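Kunusport Worldbuilding Circle
Minutes of the regular meeting, 09/08/2022

Present: Renato Huenchumán (chair), Hortensia Barrientos, Volkan Değirmenci, Vicente Ibarra, Yevhen Demchenko (minutes).
Absent: none.

The meeting was opened at the usual hour. The minutes of the June meeting were read and accepted with one correction: the river is spelled Hendent in all places, also on the small map, where it was still written with double n.

1. The calendar of Conlow

Vicente presented again his proposal for the calendar. The year has ten months and a short feast period of 6 days which belongs to no month. Volkan asked what happens with contracts signed in the feast days, as the guild rules in chapter two say that every contract must carry the name of a month. Vicente answered that such contracts are not valid, and that the river people use this to cheat foreigners. The members liked this very much. Hortensia asked that it is written in the guild chapter also, so the game master can find it from both sides.

Decided: the calendar is accepted. Vicente writes one paragraph for the guild chapter.
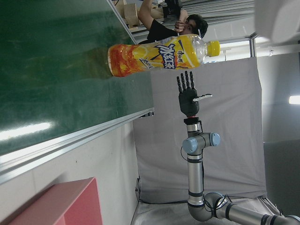
2. Age of the Hendent kingdom

There are two dates for the founding in our texts. The history chapter says that the first queen was crowned in the year 1,070 of the old count, but the temple chronicle has her already dead at this time. Hortensia explained that the chronicle was written first and for another campaign. Renato proposed to keep both dates and to let the priests and the court disagree. Volkan was against. In his opinion players accept one such mystery, and we have already the question of who built the salt road.

After discussion it was voted. Three members for one date, two for both dates.

Decided: the year 1,070 stays. Hortensia corrects the chronicle. The priests may still call the queen by a different name than the court does.

3. Peoples of the northern marsh

Yevhen read his draft on the marsh people. They live in houses on poles, they do not bury their dead, and they count their wealth in eels. The text is 3,395 words and the limit for a people is shorter, so he asked where to cut. Volkan suggested to remove the marriage customs. Hortensia did not agree, as the marriage customs are the only reason why the marsh people leave the marsh at all, and without them there is no adventure in that chapter. It was suggested to cut the list of fish instead.

Renato asked if the marsh people can learn magic from the Conlow schools. Yevhen said they can, but the schools ask for payment in silver and the marsh people have only eels. This point remains open. Vicente thinks a teacher from Conlow could live in the marsh for some old crime, and he will bring a short description of her.

Decided: Yevhen shortens the text before the next meeting. The marriage customs stay.

4. Test game

The test of the border adventure was played with the Espinoza group. Their remarks were sent to all members. The most important ones are that the toll bridge fight is too long, that the ferryman should have a name, and that the reward of 50 silver marks is too small for characters who have just lost a horse. Volkan wants to keep the reward small so that the group has a reason to continue to Conlow. Renato would like to give the horse back.

There was also a longer talk about the ferryman. In the present text he lies to the characters about the ford, and the Espinoza group found out too early, since the map shows the ford clearly. It would be possible to take the ford off the players' map and leave it only on the game master's map. 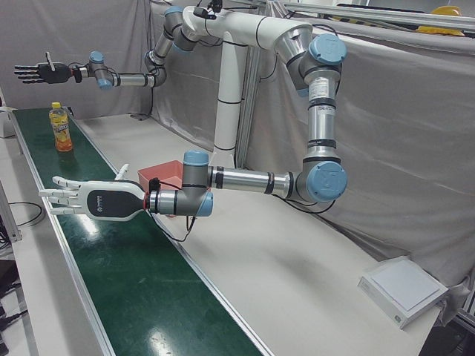

Hortensia Barrientos remarked that if the ford disappears from the players' map, then the shepherds' road goes to nowhere, and every player will ask why. She would prefer that the ford stays, and that the ferryman says it is cursed. The others agreed with this, Volkan after some hesitation.

Decided: the ford stays on both maps. The ferryman gets a name (Volkan) and a curse (Hortensia). The question of the horse is moved to the next meeting.

5. Other matters

Vicente asked again for one file with all names of places, as he has now three versions. Renato will make it and send it to all.

Yevhen asked that drafts are sent two days before the meeting and not on the same evening.

The next meeting will be fixed by mail.

Minutes written by Yevhen Demchenko.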